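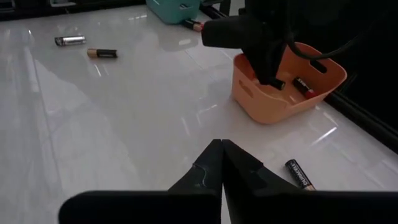 April, battery sort, bench notes.

Still not convinced the basket system buys us anything. The idea is that loose cells come off the tabletop and go into the green or the orange basket, and the yellow bowl takes whatever we can't decide on. Fine on paper. Last time the bowl ended up with most of them.

The Lonov cells claim 2,000 mAh. I'll believe it when one of them gets there on the Bawa charger — so far I wouldn't sign for anything above half. Rest them 4 hours before taking a reading, and write the reading down this time.
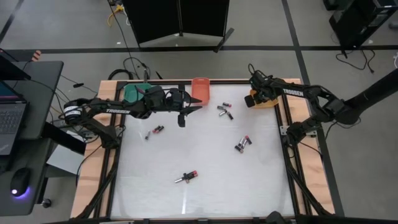 Other complaint is the white top. Looks smart, but cells roll on it, and under the lamps the glare makes small print hard to read. Someone suggested a Govik mat with up to 50 slots. Maybe. I suspect we'd fill 28 and pile mugs on the rest.

Rules until somebody proves a better one: no cell goes in a basket without a reading. Red ends are not a category, several makers use red. Bowl gets emptied before anyone goes home.

To do: tape labels on both baskets, ask Wodwood what they charge for recycling.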